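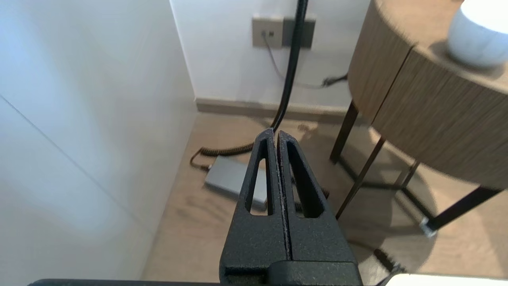
I am asked to lead a rosary evening for our parish in Dekbridge during October, and I have never led one before. Normally it is in the chapel, but the chapel is closed for the new heating, so we will meet where I live. We expect 12 people, some of them quite old. One thick black cable hangs down in front of the wall outlet to the floor, so on that side I will not put any chairs. My main doubt is about the prayers themselves. Must the leader say all five decades, or can each decade have another person? And do we need a priest to be present?

*newparishioner_dek*

---

**stellamaris454**

No priest is needed. The rosary is a devotion and any lay person may lead it. If a priest comes, he can give a blessing at the end, that is all.

For the decades, sharing is very common. Ask five people before you start, not during, so they are not surprised. 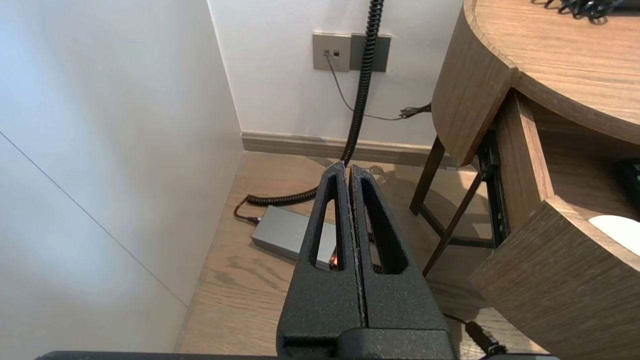 The leader says the first half of each Hail Mary and the others answer with the second half. Please go slowly. Older people often need a little time to breathe between the halves, and the group finds its speed by the second decade.

**tundari_choir**

We did it with a hymn after every decade and it became too long. Now we sing one at the beginning and the Salve Regina at the end. Print the words in big letters.

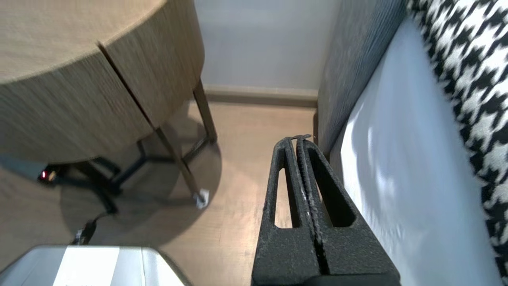 *Round side table in a light oak colour.*

A small table like this one is enough for a statue and a candle. Cover it with a white cloth if you have one.

**oldbell**

October is the month of the rosary so you have chosen well. In my former parish near Wendt we had a list of intentions on paper.

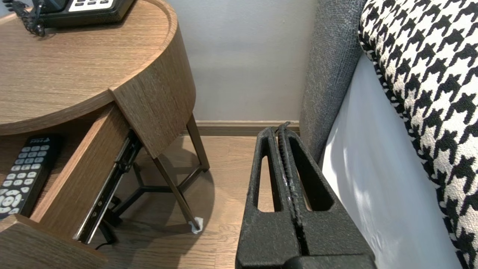 People wrote them when they arrived and the leader read them before the first decade. Keep it to one line for each person. And tell them which mysteries you will pray, it depends on the day of the week.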